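Pondimov to Open Household Goods Reuse Store in Tullow in February

TULLOW, 2021-12-26. Pondimov, the household goods reuse company, will open its second store in February at the former Saltura warehouse. The store will sell used kitchenware, baskets, small furniture and table linens. 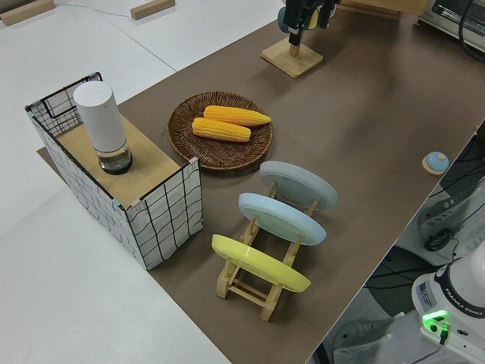
Page last changed: 2021-12-26

The Tullow site has 802 square meters of sales floor and a drop-off counter at the rear entrance. It will create nine full-time jobs. Hiring is under way, and applications can be left at the Muñoz Street store.

Donors may bring up to 28 items per visit. Electrical goods are tested before they are priced. Mattresses, paint and gas heaters are not accepted.

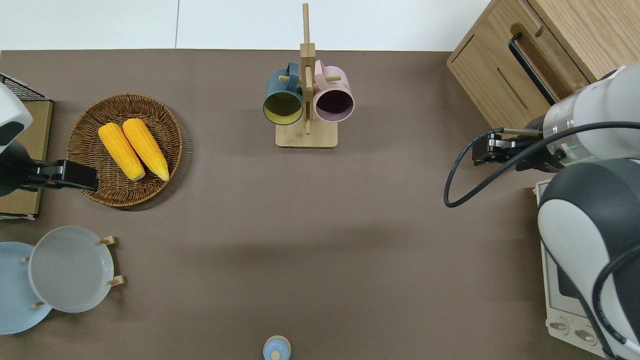
Opening Hours and Prices

The store will be open daily from 9 a.m. to 6 p.m. Most kitchen items will be sold at a flat price per shelf, the same system used at Muñoz Street.

Parking is free for the first hour. Bus

riders can use the stop on the warehouse side of the road, 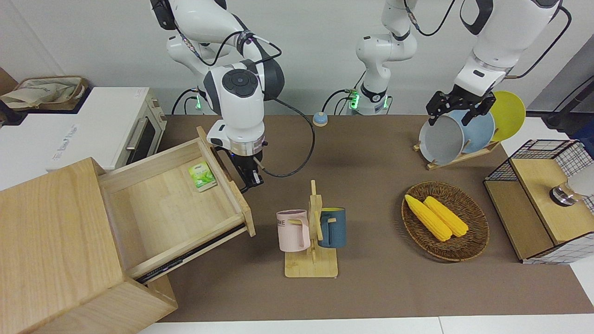 which is served by route 113. Large items can be held at the counter until closing time on the day of purchase.

Residents were invited to comment on the plan before the lease was signed.
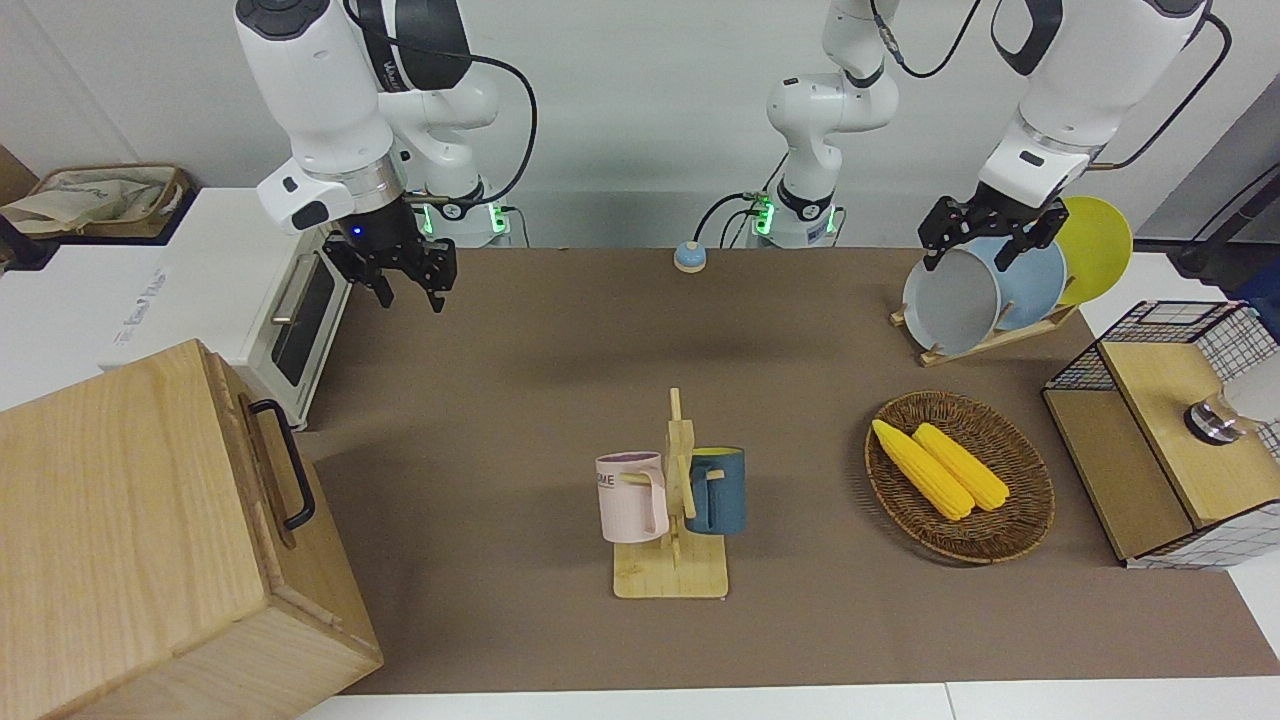

One resident wrote that the drop-off counter should stay open later than the store, so that people who work days could use it. Pondimov will keep the counter open until 8 p.m. during the first month.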